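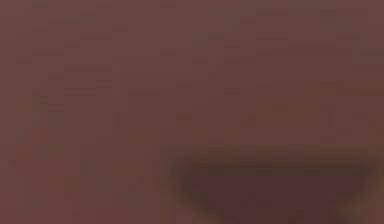 Well, friends, the quilts are coming back to Planstead, and I couldn't be happier to be the one telling you! The Broltindale Piecers have confirmed their spring show for May, in the same long hall as before, and Érica Bezerra has already started a list of who is bringing what (she would like your measurements, please, and in inches this time).

For those of you who joined us over the summer, the show began with 6 quilts hung over borrowed clotheslines, and last year we had 300 visitors through the door, which had the coffee running out well before lunch. We're buying more coffee.

The theme is "Earth and Brick," so this is the moment to dig out all those browns and rusts and dusty reds you bought on sale and never quite knew what to do with. I have a whole drawer of them myself, and I've been laying them out on the bed in the evenings and moving them back and forth, to the great annoyance of the cat.

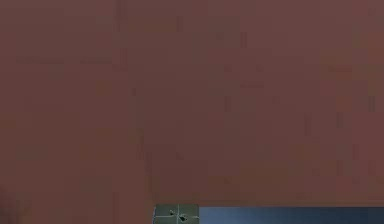 If you're new to working with colors that sit so close together, Ivone Teixeira is giving two afternoon classes at the Morris Street library. She'll go over sorting by light and dark, pressing your seams so they lie flat, and what to do when a block comes up a quarter inch short (mine always do). Bring your own scissors and a few scraps, and wear your glasses if you need them, as the light in that back room is not what it used to be.

We also still need a ride for the hanging poles from Badthorpe. They're long, so a truck would be best, but a station wagon with the seats down has managed it before. Call Érica if you can help, and leave a message if she doesn't pick up, because she's probably at her sewing machine with the radio on.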